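About Vurbridge

Vurbridge records robot demonstrations for companies that train their own manipulation models. We were set up in Plurkley by Ikechukwu Edet and Gilang Oei, and we now employ 20 people, most of them operators.

Tasks are taught by remote control or by moving the arm by hand. Clients send a task sheet and we return synchronized video and joint data.

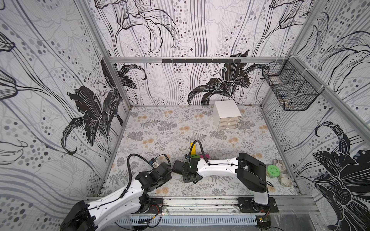 Operators train for two weeks before their recordings are delivered to a client. They begin with single-arm picks and move on to work in which both arms share a small space. Cells are fitted out to the client's task sheet. A two-arm cell may have patterned wall and floor coverings, a small white drawer cabinet, a wire basket on the side wall and a few colored blocks - the operator works with both grippers close together over the middle of the floor.

Each session lasts 45 minutes. Gilang Oei's team reviews the recordings and rejects any with dropped frames or an incomplete task. Our library holds 104 tasks, indexed in Vurov, our in-house catalog.

Inquiries about new tasks go to Ikechukwu Edet at the Plurkley office.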